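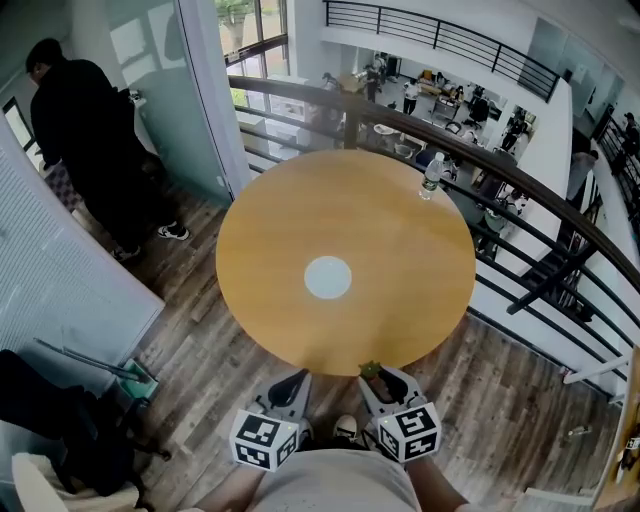

Round table, upper landing. Small item at the near edge, bottle at the far side.

Ticket 3596
Product: Ploneck mobile arm, Rendelik tidy software
Site: Kiani, upper floor
Raised by: Yến Từ
Priority: Normal
Status: Closed, with limits noted
Subject: Table clearing leaves small items behind and tries to pick up the mark on the tabletop

Original report

We are using the Ploneck for end-of-day tidying on the upper floor. The job is simple to describe. Go to each table, take anything left on it, put rubbish in one tub and everything else in the other. A person does it without thinking and I would like to know if we can hand it over by the end of August.

It does mugs and lunch boxes well enough. It has trouble with the round wooden table near the railing, in three ways.

1. Small items at the edge. If something small is sitting right at the edge of the table, the arm comes down beside it, closes, lifts, and reports the item as collected. The item is either still there or on the floor.

2. The white spot. There is a round white mark in the middle of the tabletop. The arm tries to pick it up. It will keep trying until the retry limit, then flag the table as "obstructed" and leave.

3. Clear bottles. A clear plastic bottle with a white cap is often logged as a cap only. The arm goes for the cap from above and the bottle tips over. One of these ended up going through the railing to the lower level. It was empty and it landed clear of the desks, but I have turned off clearing for that table when there are people downstairs.

Same behaviour after a restart and after recalibrating the wrist camera. Logs attached.

Yến Từ

Reply from Natetine support, 9:40 am

Hi Yến, thanks for the logs. Please leave clearing off for that table while we look at this.

Can you confirm:
- the retry limit you are running
- the grip force setting
- whether the black pads on the fingers have been changed lately
- whether the table is lit by the windows when the job runs

Also, could you run the small-item case by hand with the hand-held gripper? It takes the same fingers as the arm. If a person can't get hold of the item with those fingers either, we're looking at a hardware limit and no setting will fix it.

Reply from Yến Texts below, Yến Từ, 11:15 am

Retry limit is 10. Grip force is 2000, in whatever units the settings page uses, it doesn't say. Pads are the ones it came with. Yes, there is a lot of daylight up there, big windows.

I did the hand test with a small green and yellow thing that had been left out. Coming straight down on it I missed more than I got. If I came in low from the side and let one finger hang just past the edge, I could get it nearly every time. So the fingers can do it. The arm never tries it that way.

I also noticed I was steering by feel a fair bit. I could tell when the pad touched wood and I'd back off a little. I don't know if the arm gets any of that.

Reply from Natetine support, 1:05 pm

That's useful. It does get some of that, through motor current, but it is coarse. It can tell "I have hit the table". It can't reliably tell "I am brushing the table", and brushing is what you were using.

Going through the three issues:

Small items. Rendelik keeps both fingertips inside the table outline by default. This stops the arm catching the underside of the table on the way up. It also rules out the grasp you found. There is a setting, Edge overhang, under Table profile. It is off as shipped. Turn it on for this table only and drop grip force to the lowest preset. At your current force a small item can squirt out of the pads, and the fingers closing fully is then read as a good grasp on something thin. That would explain the false "collected".

White spot. Mark it as a surface feature. Table profile, Learn surface, with nothing on the table. Run it once in daylight and once with the room lights on so both versions are stored.

Bottle. Clear plastic is a known weakness. The depth camera looks straight through it and sees the cap floating. Turn on Extend caps downward. It assumes there is a body under any floating cap and grasps from the side at mid height. It won't help with a clear cup that has no lid.

Reply from Yến Từ, 3:30 pm

Done all of that. Results so far:

White spot is fixed. It ignores it in both lights. If the table gets turned it picks at the spot a couple of times before re-learning, but I can live with that.

Bottle is much better when it is standing on its own. When it's standing up close to the handrail, it now refuses and says no clear path. I would take a refusal over another one going over, so that's fine.

Small items improved but I wouldn't call it solved. It gets bottle caps and pen lids at the edge. It still loses anything soft, like a twist of wrapper. And it is slow. I can clear that table with one hand while walking past it. The Ploneck stops, looks, shuffles sideways, looks again, and then has a go.

One more thing, and it may be a separate ticket. It has no idea what counts as rubbish. A half-full bottle somebody has put down while they talk to a friend is the same to it as an empty one.

Reply from Natetine support, 4:20 pm

Agreed on the last point. There's no reliable way to make it judge that today. What other sites do is run after everyone has gone and send anything uncertain to the second tub for a person to sort. If you want that, set Uncertain items to Tub 2.

On speed, you can cut the second look under Table profile, but I would leave it on next to a railing.

For soft items, we don't have a fix. A softer pad is being tested and I can put your site down for a set. No date for it yet.

Reply from Yến Từ, 4:50 pm

Please put us down for the pads. Tub 2 is set.

For our own planning I have written it up as: can do the larger things unattended after hours, can do this table if nothing is near the rail, someone still has to do a walk-around with a bag. So it is a part handover for now. The cleaners have been told and their hours are staying as they are.

Happy for this to be closed.

Closing note, Natetine support

Settings changed: Edge overhang on (this table only), grip force lowest preset, Learn surface stored for two lighting conditions, Extend caps downward on, Uncertain items to Tub 2.
Retry limit left at 10.
Known limits: soft items, lidless clear cups, anything close to the handrail.
Pad request logged against this site. Reopen 3596 if the false "collected" reports come back.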